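Cirkudum Home Help > Outdoor > Metal & Paint

Repainting an old steel porch glider, paint keeps letting go

2,035 views — posted 6 Nov 2022

glider_gus_ohio

Ok so I have my grandmother's steel glider, the kind with the punched back and the flat arms. Been painted who knows how many times. I did it over in July with spray paint from the hardware store, looked great for a few weeks. Now its coming off in chips on the arms and the front of the seat. Underneath is an older layer, some sort of cream color, and under that bare metal in spots. Very little rust.

What I did: hosed it off, let it dry in the driveway, went over it with a sanding sponge (not hard, I'll admit), then two coats of gloss green. No primer because the can said paint and primer in one.

Do I have to strip the whole thing? Really don't want to. The punched part would take forever. Also is it too cold now to do this, or can I do it in the garage. Garage has no heat but stays above freezing. Spent $27 on paint already and would like not to do it a third time.

rustybucket_deb

Hose isn't cleaning. Sorry. Porch furniture has years of hand oil, sunscreen, bug spray, candle soot, whatever. Dish soap and hot water first, rinse, then a real degreaser, rinse again. Before you sand, not after. If you sand first you just grind the grease in.

Then sand until the shine is gone. All of it. Gloss paint over gloss paint doesn't hold onto anything. Sponge is fine for the punched part, use paper on the arms.

Cold garage — no. Read the can, most want 50 and up and that means the metal too, not just the air. Steel sits cold way longer than you think. Wait for spring or bring it in the basement and brush it.

I used Bimon metal primer on mine, the gray one, brush on. Four years on the porch and the arms are still good. Smells terrible.

oldshop_paintguy

Deb is right about the washing. Going to disagree a little on just sanding off the shine. Depends what's under there.

Do a tape test first. Razor blade, cut a small crosshatch through the paint down to metal, press duct tape on hard, pull it off fast. Try the arms, the seat front, and one place that still looks perfect. If only your green comes off, good news, the old cream layer is sound and you can go over it. If the cream comes up too then everything above it is only as good as that layer and you should strip at least those parts. Test before you go buying anything.

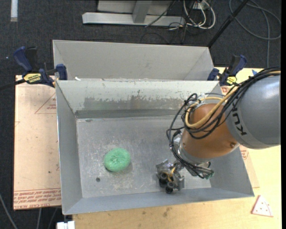 Edges are where most people blow a repaint. You get a bare spot, you prime the bare spot, you paint, and you can see a little cliff all the way around it, and in a season or two water gets under the cliff and it lifts again. So feather it. Start 120 grit right on the ragged line, work outward maybe an inch, then 220, then close your eyes and drag a fingertip across. If you can feel the step, keep going. Your arms are probably patchy like the back wall of that gray metal bin, a broad worn band with brownish metal showing through the lighter coat and a ragged edge to it. On something like that don't chase each little island of paint, just take the whole band down and feather out from the top and bottom of it. Goes faster and looks better. And the scuffed up floor of the bin, fine scratches everywhere, that kind of surface is nothing to be scared of under paint. Shiny and smooth is worse.

Once its feathered: wipe with mineral spirits, clean rag, let it flash off. Prime same day. Bare steel can start to haze overnight in a damp garage. Don't count on paint and primer in one for bare metal, get a separate can. Bimon is ok. I like the Muriithi oil base better on arms and anything people's hands are on but it takes forever to dry so if you're in a hurry skip it.

Then thin coats. Green over gray primer will want more than you expect. Let it cure a good long while before you sit on it, dry to the touch isn't cured. My guess is that's half your problem with the July job, heavy coats and then somebody sat down.

glider_gus_ohio

Did the tape test. Green came off in a sheet on both arms, cream stayed put every place I tried. So not stripping the punched part, thank god. Going to wash it and haul it to the basement. Will the oil base stink up the house?

oldshop_paintguy

Yes. Wait for spring for that one.

sumby_hardware_fan

just powder coat it. place out by Sumby does it, they did my railing. not cheap tho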